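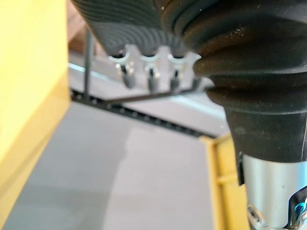
Häufige Fragen zum Gemeinschaftsgarten Haltitz

Seit wir die Parzellen an der Irnis verpachten, bekommen wir viele Fragen per Post und am Gartentor. Die meisten wiederholen sich, darum haben wir die Antworten auf dieser Seite gesammelt. Stand: 2018-10-09

Wie bekomme ich eine Parzelle?

Sie schreiben uns einen kurzen Brief oder füllen das Formular im Vereinshaus aus. Danach kommen Sie auf die Warteliste. Die freien Parzellen werden einmal im Jahr vergeben, immer im Februar. Wer in diesem Monat nicht erreichbar ist, soll uns bitte vorher eine Vertretung nennen.

Muss ich in Haltitz wohnen?

Nein. Wir haben auch Pächter aus Hurkumport. Sie sollten aber in der warmen Zeit oft genug kommen können, um zu gießen. Eine Parzelle, die einen ganzen Sommer nicht bearbeitet wird, geben wir weiter.

Was ist in der Pacht enthalten?

Das Wasser aus dem Brunnen, die Benutzung der gemeinsamen Geräte und der Kompostplatz. Nicht enthalten sind Saatgut, Erde und Strom. Den Schlüssel für das Tor bekommen Sie bei der Unterschrift, und Sie geben ihn am Ende der Pacht wieder zurück.

Welche Parzellen sind am sonnigsten?

Die Parzellen auf der Seite zum Fluss haben am längsten Sonne, aber der Boden ist dort schwer und bleibt im Frühling lange kalt. Auf der Seite zur Straße ist der Boden lockerer. Dafür werfen die Linden am Nachmittag Schatten, was für Salat und Spinat gut ist und für Tomaten weniger.

Darf ich einen Baum pflanzen?

Obstbäume auf schwach wachsender Unterlage sind erlaubt, mit einem Abstand von 3 Metern zur Nachbarparzelle. Walnuss, Fichte und Thuja sind nicht erlaubt. Beerensträucher können Sie pflanzen, ohne zu fragen.

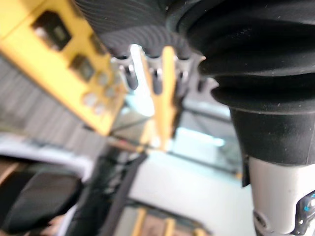
Gwenllian Gwilliam schreibt dazu, dass man bei den Himbeeren doch lieber die Nachbarn fragen sollte, denn ihre Ausläufer sind im zweiten Jahr schon unter dem Weg durchgewachsen und in fremden Erdbeeren wieder herausgekommen. Sie empfiehlt eine Wurzelsperre. Wir finden den Hinweis richtig und bitten alle, bei Himbeeren und Brombeeren so zu verfahren.

Gibt es Regeln für den Kompost?

Ja, und sie hängen auch am Kompostplatz. Erlaubt sind Gartenabfälle, Kaffeesatz und rohe Gemüsereste. Gekochtes Essen und Fleisch dürfen nicht hinein, auch nicht in kleiner Menge. Kranke Tomatenpflanzen nehmen Sie bitte mit nach Hause und werfen sie in den Restmüll.

Wann wird das Wasser abgestellt?

Vor dem ersten starken Frost. Ein festes Datum können wir nicht geben, wir schreiben es an das Brett neben dem Tor. Leeren Sie bis dahin Ihre Regentonnen und nehmen Sie die Schläuche ab.

Darf ich meinen Hund mitbringen?

An der Leine und auf der eigenen Parzelle ja. Auf dem Spielplatz und beim Brunnen sind Hunde nicht erlaubt.

Meine Frage steht hier nicht. Was mache ich?

Werfen Sie einen Zettel in den Kasten am Vereinshaus und schreiben Sie Ihre Parzellennummer dazu. Die Antwort dauert im Sommer manchmal etwas länger.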